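Moving house and what came with us

12/16/18

We have been in the new flat since July and I have finally stopped looking for the light switches on the wrong side of the door. I said I would write something about the move once the last box was gone. The last box is still in the hall, but it only has cables in it, so I am counting it as done.

The old place

We were on Olteanu Street for six years. It was on the second floor, over a shop that sold door handles, and it was cold from October until spring. The kitchen was good. I miss the kitchen. The window over the sink looked straight down the hill and you could see the bus coming in time to put your shoes on.

What I don't miss is the boiler, an Ondent, which had to be switched off and on again most mornings. We had it repaired four times. The man who came always said it would see us through another winter, and to be fair to him it did.

Packing

I had read that you should start two months ahead. We started 20 days ahead and it was enough, although the last evening was unpleasant. Books went into small boxes and bedding into big ones. The plates travelled wrapped in towels and only a saucer broke.

The hard part was deciding what to leave. I gave away the armchair, most of the saucepans and a lamp I had never liked. I kept all the artificial flowers, the daisies included, although I had meant to get rid of them in the spring. They weigh nothing and they don't need watering, so they went in on top of the coats.

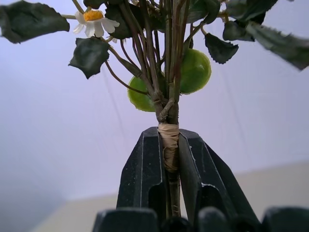
The new place

The flat is in Cindumska, near the end of the tram line. It has fewer cupboards and more daylight. The rent is a little higher but the heating is included, and it works without being asked twice.

We used a firm called Flasero for the van. They were late, but careful on the stairs, and they took the wardrobe apart without losing any screws. I would use them again, though I hope not to need to for a long time.

Still to do: curtains for the bedroom, a shelf in the bathroom, and a proper look at the bicycle shed, which has a lock none of our keys fit. I have written to the landlord about the lock and am waiting to hear.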